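Plane segmentation finds a cluster on an empty cloth, every time

Asked by Menaka Sheikh, tagged perception, point-cloud, Rastard 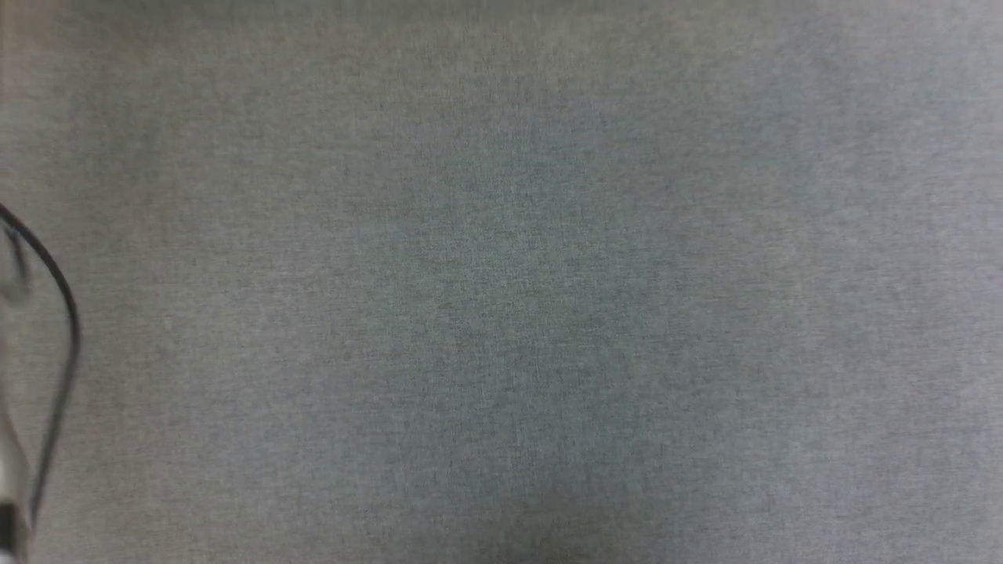 My pick node runs Rastard's table segmentation on the head camera before every grasp, and it always reports one object. The planner then sets off to grasp it, with more confidence than I have ever had about anything. The cloth is plain gray and lies flat, and the only other stuff in view is hugging the left side: a black cable bowing out in a curve, with something pale and blurry inside its curve. Cluster size this morning was 2199 points, minimum is set to 384. Raising the minimum kills the phantom and also my smaller real objects. Lighting? The cloth does get brighter toward the upper right.

3 answers

Dezső Kocsis (accepted)
Print the cluster centroid before you touch any more thresholds. I'd bet it lands on the left. Your self-filter works from the arm model, and the cable isn't in the model, so as far as Rastard knows it's merchandise. Two fixes: pad the self-filter on the wrist link (I use 20 mm), or crop the left 48 columns before clustering. The crop is ugly. I've shipped it twice. Check how wide your cable swings first, mine needed more.

Feng-yi Yuen
Brightness shouldn't matter if you're clustering on depth. If you switched on the color term in the config, it might. Turn it off and see.

Kerstin Ruppert
have you tried reinstalling

Comment from Menaka Sheikh: Centroid is on the left, right where the cable bends. Padding got rid of most of it, what's left is under the minimum. Color term was off. I did not reinstall.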